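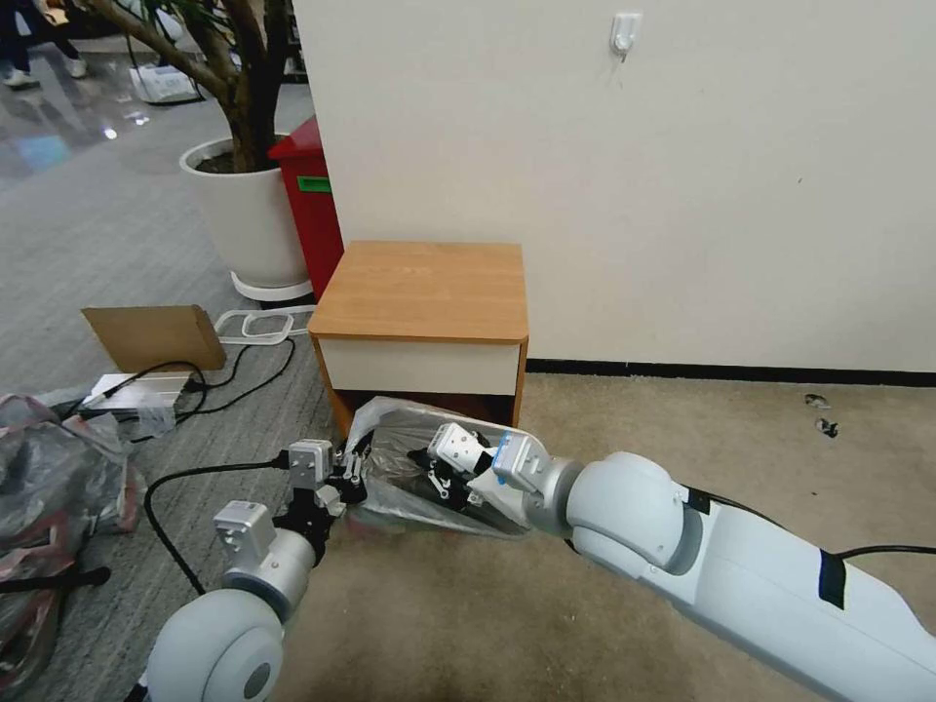

A clear plastic bag in front of the small wooden nightstand

About Mordale

Small company, second-hand bedroom furniture. Beds, nightstands, dressers, the odd mirror. We buy from house clearances, fix what needs fixing, sell it on.

Started by Morag Crichton and Lok-yiu Shih out of a garage. Two people, one van, no sign on the door. Now there are 5 of us and a proper workshop, plus a showroom that is mostly hallway. More than 1,000 pieces sold so far. Still one van (different van).

What we do

Solid wood mainly. Drawers that stick, loose legs, missing knobs. Pei-shan Cheung runs the repair bench and does all the color matching. Chi-keung Tsai drives, delivers, carries things up stairs. Four flights max, please tell us before not after.

Prices on the tag are the prices. Delivery free over $400, otherwise ask. Screws and spare parts come bagged with the piece, dont throw the bag out.

What we don't do

Mattresses. Wardrobes over 7 feet. Rush jobs in August, we are closed for most of it.

Selling something?

Send photos and mesurements to Pao-chu Yau at the front desk. Inside of the drawers too. She answers most mornings. Full house clearances by appointment, sooner you write the better.

Page updated June 25, 2020. New opening hours are by the door.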